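Home
Opinion
Land and Food

Stop paying farmers for cover crops by the hectare

Jan 15, 2019

The Wimham catchment scheme has now paid for five winters of cover crops, and every November the same argument starts up again in the village hall. One side says the money has kept soil on the fields and out of the river. The other says it has bought a lot of thin mustard that was sprayed off before it did any good. I farmed in the catchment until I handed over the tenancy, and I think both sides are right. The scheme works on some fields and wastes money on others, and the way it pays makes no difference between the two.

The rules are simple. A farmer drills an approved mix after harvest, keeps it in the ground until the end of January, and is paid £72 a hectare. There is a drilling deadline but it is late, and it has been put back twice. There is no test of how much of the ground is covered by Christmas. A field drilled in August behind winter barley gets the same cheque as one scratched in at the last minute behind maize.

Anyone who has dug a spade into both will know they are different things. The early crop has roots going down past the plough layer and leaves that take the force out of the rain. The late one has two leaves and a white thread of root, and the water runs straight between the rows.
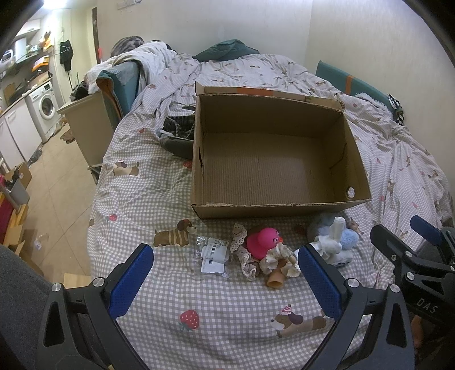
Last winter 139 fields were entered. The scheme's own walkers went over them before the frost and judged 31 to have poor cover or none worth the name. All of them were paid. I don't blame the farmers. They bought the seed, burned the diesel and met the terms they were given. The terms are the trouble.

The seed merchants have not helped. Brutis sells a cheap two-species mix that qualifies, and it is what most people buy. It comes up well enough if the soil is warm. The Wemitz mix has vetch and rye in it and costs a good deal more, but the rye will keep growing in cold ground when mustard has given up. Under a flat payment, a sensible person buys the cheap bag.

Ní Mhurchú put forward a different plan in her paper to the catchment group, and it deserved a better hearing than it got. She would pay a small sum for drilling and a larger one for ground cover, checked once in early December. Late fields could still come in, but the farmer would carry more of the risk.

The objection was that weather is not the farmer's fault. That is true, and a wet September would leave some people out of pocket — I have had years like that myself. But we already accept it with wheat. If the group is worried, it could raise the drilling payment in a bad autumn.

The other objection was the cost of checking. The walkers are already out there with their clipboards. They write down what they see, the sheets go in a folder at the office, and the payments go out regardless. I would start by using the folder.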